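Murnalgate Residence Services
Household Guidance for Residents and Hosts

Refreshment Trays in Guest Bedrooms

The following guidance applies to residents who receive overnight guests in the Murnalgate and Pliden buildings, and may be of use to any household that keeps a spare room. It replaces the single paragraph on trays in the earlier linen sheet. Questions about its contents may be directed to Danica Bošković at the residence office.

Choosing a tray

A tray for a bedroom should have a raised edge on all sides and handles that can be gripped with the whole hand. Cut-out handles in the end panels are preferable to small metal pulls, which catch on knitted blankets and loosen with washing. A tray with a flat base sits better on a mattress than one with feet. Feet press into the bedding unevenly, and a tray that appears level when it is set down may tip when a guest sits on the bed.

Wooden trays should be wiped with a cloth that has been wrung out well, then dried at once with a second cloth. They should not be soaked or placed in a dishwasher. Where the grain has become rough, a light rub with fine sandpaper followed by a food-safe oil will restore the surface. The tray should be left overnight before it is used again. Handle openings collect dust along their lower curve and are often missed; a cotton swab reaches them easily.

Selecting wrapped items

Individually wrapped snacks and single-serving drink sachets are recommended for guest rooms. They keep well, they leave few crumbs, and any that remain unopened may be offered to the next guest if the wrapper is sound and the date has not passed. Hosts should check dates at the start of each month and again before the busy period in December.

Every packet should be inspected before it is set out. Crimped ends should be fully closed. A packet that has a split seam or a sticky outer surface should be discarded. Some snack packets are filled with air when they are sealed and will feel puffy; this is normal in many biscuits and crackers, but swelling in a packet of moist food is a sign of spoilage, and the item should be thrown away without being opened.

Items containing nuts, milk or wheat should be kept in their labeled wrappers. If a packet has been relabeled by hand, or if its label is in a language the guest may not read, a small card listing the main ingredients should be placed beside it.

Arranging the tray

It is easiest to assemble the tray in the room where it will be used. The bed gives a broad surface on which to spread the choices and compare them. A washable cover should be laid over the sheet first. Outer wrappers pass through many hands before they reach the home, and the cover can be shaken out or laundered afterward while the clean sheet stays in place.

Larger packets should be laid flat or leaned against the front rail. Slim drink sachets may be placed toward one end, where they will not slide beneath the snacks. Part of the tray floor should be left clear for a cup and spoon. Items that do not fit comfortably should be returned to the pantry, as an overfilled tray is difficult to carry and awkward to choose from.
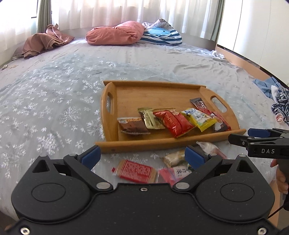 Snacks and sachets grouped along the front and right side of a wooden tray, with further wrapped items on the snowflake cover.

Once the selection is complete, the tray should be moved to a dresser, desk or luggage bench. It should not remain on the bed when the guest arrives. Kettles and filled cups must never be placed on a tray that is resting on a mattress.

Bedding beneath the tray

Seasonal covers with printed patterns should be washed separately the first time, in cool water. The care label takes precedence over any general advice given here. Thin or translucent covers should be dried on a line or at the lowest dryer setting, and pressed, if at all, under a cotton cloth.

Wrinkles in a fitted or flat sheet can be reduced by removing it from the dryer while it is still slightly damp and smoothing it by hand on the bed. The cover should be folded back and the sheet smoothed again after the tray has been moved.

If drink powder is spilled, it should be lifted with a dry brush or a vacuum nozzle before any water is applied. Coffee and cocoa powders stain readily once they are damp. Chocolate should be allowed to harden and then scraped away with the back of a spoon, after which the mark may be treated with a mild liquid detergent.

Storage between visits

Wrapped items should be kept in a lidded box in a cool, dry cupboard, apart from soap, candles and laundry products, whose scent can pass through thin wrappers. Drink sachets are best stored upright in a small jar or cup with the printed names facing forward. The tray may be stored on its side, provided that nothing heavy is leaned against the panels.

Hosts who share a pantry should mark their box with an apartment number. Boxes left unmarked in the Pliden pantry are moved to the lower shelf and may be claimed from Aniela Piątek between 2 and 4 in the afternoon.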